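Wisarberg – Célula simulada de manipulação
Lista de verificação antes da comparação de controladores
Folha preenchida por: Gaétan Kennedy
Comentários: Roksolana Karpenko
Período: junho, turno da manhã

Âmbito: comparação do controlador Castent com o controlador De Luca, no mesmo braço suspenso e com a mesma garra paralela. Tudo corre em simulação, no ambiente Kollell. Os resultados servem para escolher o controlador que passa à célula física, pelo que os limites de segurança são verificados como se a célula já existisse.

Estados: C (conforme), NC (não conforme), NA (não aplicável), P (pendente).

1. Ambiente e versões

1.1 Versão do Kollell igual nos dois postos – C
1.2 Ficheiro de cena bloqueado para escrita durante os ensaios – C
1.3 Semente aleatória registada no início de cada série – NC
Comentário: no posto do De Luca a semente só fica no registo se a série chegar ao fim. Quando há aborto, perde-se. Passar a escrevê-la no arranque.
1.4 Passo de integração igual nos dois controladores – C
1.5 Modelo de atrito dos dedos igual nos dois controladores – C
Comentário: havia uma cópia antiga do ficheiro na pasta do Castent. Foi apagada.

2. Limites do braço

2.1 Limites de junta carregados a partir do ficheiro comum – C
2.2 Velocidade máxima junto à mesa reduzida – C
2.3 Distância mínima entre os dedos e o tampo: 30 mm em trânsito, 2 mm na preensão – C no Castent, P no De Luca
Comentário: o De Luca lê o segundo valor só depois de reiniciar. Repetir a verificação com o controlador acabado de arrancar.
2.4 Paragem pedida pelo operador cumprida em menos de 100 ms de tempo simulado – C
2.5 Após a paragem, a garra mantém a força – C
Comentário: o Castent mantém a última força pedida, o De Luca mantém a força nominal. Os dois cumprem, mas a diferença tem de ficar escrita no relatório.
2.6 Rearme só com ordem explícita – C

3. Câmaras

3.1 Vista próxima: pontas dos dedos dentro da imagem com a garra aberta – C
3.2 Vista próxima: mesmo ponto de vista nos dois controladores – C
3.3 Orifícios do tampo legíveis o suficiente para a referência de posição – C
Comentário: a grelha perde definição ao longe. Para a referência usar apenas as filas mais próximas da garra.
3.4 Reflexos em superfícies brilhantes – P
Comentário: o prato preto tem brilho forte no rebordo e o prato vermelho também apanha luz. Falta ver se a segmentação aguenta com a luz mudada de lado.

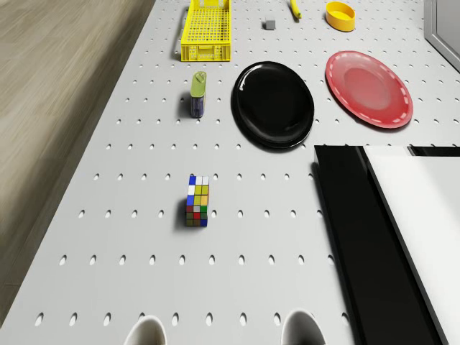 Roksolana Karpenko pediu que o ponto 3.4 não fique dependente só da segmentação. Se o controlador recebe uma posição má, tem de recusar o movimento, e essa recusa deve ser ensaiada em separado. Pediu também que o ensaio se faça primeiro no Castent, por ser o que aceita posições sem valor de confiança.

Acrescentado em resposta:

3.5 Movimento recusado quando a posição vem sem valor de confiança – NC no Castent, C no De Luca
3.6 Movimento recusado quando a posição cai fora do tampo – C
3.7 Imagem congelada detetada e assinalada – P

4. Garra e objetos

4.1 Abertura total e fecho total sem contacto – C
4.2 Alinhamento vertical dos dedos antes da descida – C
4.3 Deteção de contacto antes do fecho – C no De Luca, NC no Castent
Comentário: com a banana, o Castent deteta o contacto um ciclo tarde e continua a descer. É pouco, mas na célula física seria força aplicada contra o tampo – não avançar sem correção.
4.4 Objetos repostos na disposição prevista antes de cada série – C
Comentário: a disposição muda de série para série, de propósito. O nome do ficheiro de disposição tem de constar no registo, e não constava em duas séries do De Luca.
4.5 Massas dos objetos verificadas – P
Comentário: faltam as canecas. Roksolana tem os valores e vai enviá-los.
4.6 Caixas plásticas com colisão nas paredes e no fundo – C
Comentário: antes estavam com um bloco maciço como volume de colisão, e nada podia ser pousado lá dentro.

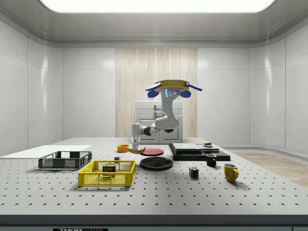 Ponto 4.3: garra a tocar na banana, dedos na vertical.

Resposta da Roksolana ao 4.3: de acordo em não avançar. O atraso aparece também com o cubo pequeno, embora menos vezes. Pode ser do filtro de força do Castent, que vem ligado de origem. Experimentar com o filtro desligado antes de pedir alteração ao fornecedor.

Nota do Gaétan: experimentado. Sem filtro, o contacto é assinalado a tempo, mas aparecem falsos contactos em trânsito. Fica NC.

5. Movimento livre e posição de espera

5.1 Posição de espera acima de todos os objetos, com a garra vazia – C
5.2 Trajeto entre a posição de espera e o tampo sem passagem por singularidade – C no Castent, P no De Luca
5.3 Cotovelo do braço sem contacto com paredes ou teto – C
5.4 Móvel lateral incluído no mapa de colisão – NC
Comentário: o móvel branco aparece na cena mas não estava no mapa usado pelo De Luca. O Castent lia um mapa próprio, já com o móvel. Passar os dois para o mesmo ficheiro e repetir 5.2 e 5.3.
5.5 Altura da posição de espera: 900 mm acima do tampo – C

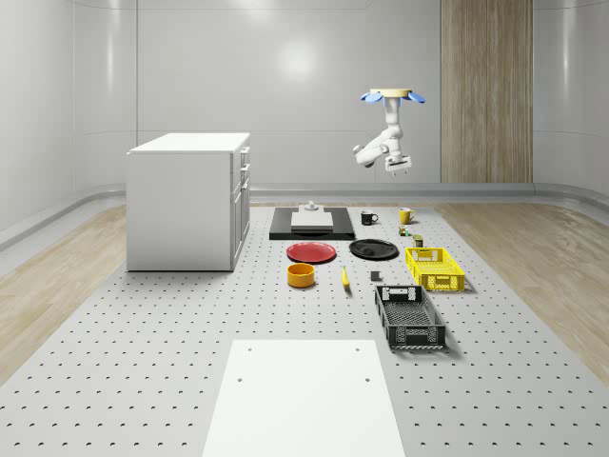
A altura de espera foi discutida no início, porque o De Luca propunha uma posição mais baixa para ganhar tempo em cada ciclo. Ficou a mais alta para os dois. Os tempos de ciclo medidos antes desta decisão não entram na comparação, e as folhas antigas devem ser marcadas como anuladas.

5.6 Regresso à posição de espera depois de um objeto largado – C
5.7 Regresso à posição de espera depois de perda de ligação – P
Comentário: no Castent o braço fica parado onde está. No De Luca tenta regressar, o que não queremos com um objeto nos dedos. Pedir a opção de ficar parado.

6. Registo

6.1 Hora, controlador e operador em cada série – C
6.2 Séries abortadas guardadas com as restantes – C
6.3 Cópia dos registos fora do posto – P

Pontos a fechar antes da próxima série: 1.3, 3.5, 4.3, 5.4
Pontos que podem seguir em paralelo: 3.4, 3.7, 4.5, 6.3
Os pontos 2.3, 5.2 e 5.7 ficam com o Gaétan, no posto do De Luca.

Roksolana: falta indicar quem assina o 5.4 depois de unificado o mapa. Não deve ser a mesma pessoa que alterou o ficheiro.
Gaétan: altero eu, assinas tu.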